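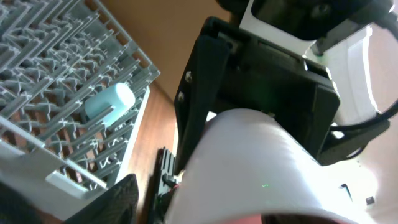

Plenance is a small list of household words, collected for people who learn English after moving to a new country. It has 460 entries, written by Szymon Adamczyk and me during evening lessons. Each entry gives one object and the short sentences that people really say about it. For example, the entry "cup" has "the cup is on its side in the rack", as with the light blue one, because learners often know "cup" but not "on its side".

Home Docs Lists Contact

3 min read

## Content

The file is plain text, one entry per line, with tabs between the columns. The columns are word, plural, sentence and note. Of the entries, 226 have a note on regional use – mostly kitchen and laundry words.

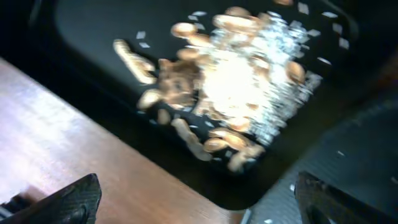
Words without a plural are marked with "x" in the second column. Please do not leave this column empty, the sorting script will skip the line.

## Known problems

- 31 sentences are still not checked by a native speaker.
- "Cooker" and "stove" are two entries, but the notes repeat each other.
- Spelling is British. American forms are only in the notes.

## Changes

2020-11-07: garden words moved to a separate file.

Corrections are welcome by e-mail – please write the line number.

Chiến Tiêu

4 comments 12 shares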